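Demo prep and visit notes, sim bench

Writing this up while I still remember it. Four of us from the Hulex side went over to see what Tymofii Horobets has been building on top of Cavik, and I came home wanting to redo half our own setup. It was an open day, so people kept drifting in and out, but Tymofii let us hang on at the sim station well past our slot and poke at things.

The part I wanted to see most was the wrist view. Their plan is to give visitors the gripper's own viewpoint first and only show the whole room later, and it works on people! You find yourself tilting your head to make sense of the wall. Gripper open, nothing in it, big brown face ahead, gray wall off to the right. 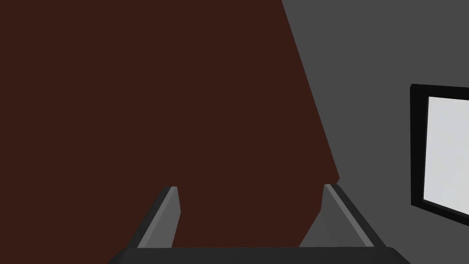 Sulham, September

Got in a little after the doors opened. Đạt Lục was already at the keyboard and had the room loaded. He runs the scene very plain on purpose – flat colors, flat light, no textures on the big surfaces – and his argument is that a newcomer reads the geometry faster that way. I was ready to disagree and then watched a kid who had never touched a robot call out "it's turning" before I had noticed it myself.

Things I wrote on the back of the handout:

Seed 3535 is the one they use for the public demo. Đạt says to leave it alone, because the reset pose is good and the fingers start open.

The Hoàng controller (their name for the jog box, after the street the old lab was on) has 2 speeds. Visitors get the slow one. I got the fast one for a few minutes and it is a joy, very smooth, hardly any lag between thumb and screen.

Reset takes one key. Ours takes a menu and a confirm box. Fix this!!

They log every visitor run, with a comment field. Tymofii scrolled through 33 of them for us and the comments are great reading – mostly people guessing what they are looking at. "Cupboard?" comes up a lot.

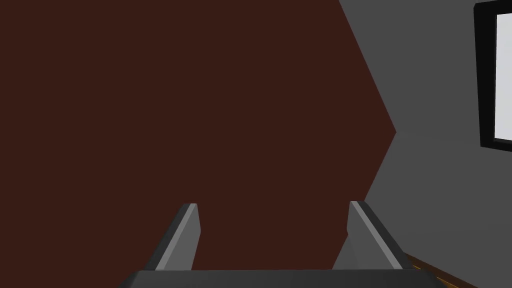 Small view changes were what got the most talk at our end of the bench. With a plain surface filling that much of the picture, you hang on to whatever edges you have, so the window and the corner of the brown shape do most of the work. Đạt is thinking about a quiz mode where you get a couple of wrist views and have to say which way the arm went between them. I would play that for an hour. I told him so and he looked pleased.

Asked about contact and grasping. That demo was on the other machine with a queue over 2 deep all afternoon, so I only saw it across people's shoulders. Want to go back on a Friday when it's quieter and get a proper turn.

Also asked whether they'd share the room file. Tymofii said yes, once he has cleaned up the names in it. I said please don't clean it up, just send it.

To do here:
– bind reset to a single key
– try the wrist-first order on the next group that comes through our lab
– slow speed as the default on the jog box, fast one behind a switch
– add a comment field to our run log
– write to Đạt about the quiz mode, offer to test it

Forgot to ask what they use for the window pane material. Ours always comes out too dark and theirs is nice and pale. Put that in the same message.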